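Jinfeng Tang
24 September 2018

Thread on seat cushions and chair pads, after a summer of selling them at the Undmont market. A few people asked me to write this down.
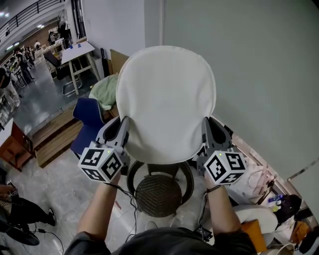

Start with the size. Measure the seat at its widest point, then take off an inch. Most round seats I measured in August were not true circles, so go across both ways.

Foam next. I buy mine from Gredar in sheets and cut it with a bread knife. Two inches is plenty for a dining chair. Three looks nice and puts your knees into the table.

I tried the cheap foam once. It went flat in a month and I had to redo a whole set for a customer on Pruvier Street. Did that one for free.

Fabric: wash it before you cut it. Cotton canvas can shrink a lot and the cover won't go back on. I lost nearly 80 covers' worth of cloth learning this.

Ties or no ties? Ties for anything with slats or spindles. On woven seats a pad mostly stays put, but I add a square of rug gripper underneath anyway.

Zippers go along the back edge, a bit longer than you think you need. Putting foam into a short opening is a miserable job – ask my thumbs.

Total sold from the stall was 472 pads, 200 of them plain white. I didn't expect white. It shows everything, but people kept asking for it.

Next batch is dark green and mustard. Will post when the cloth comes in.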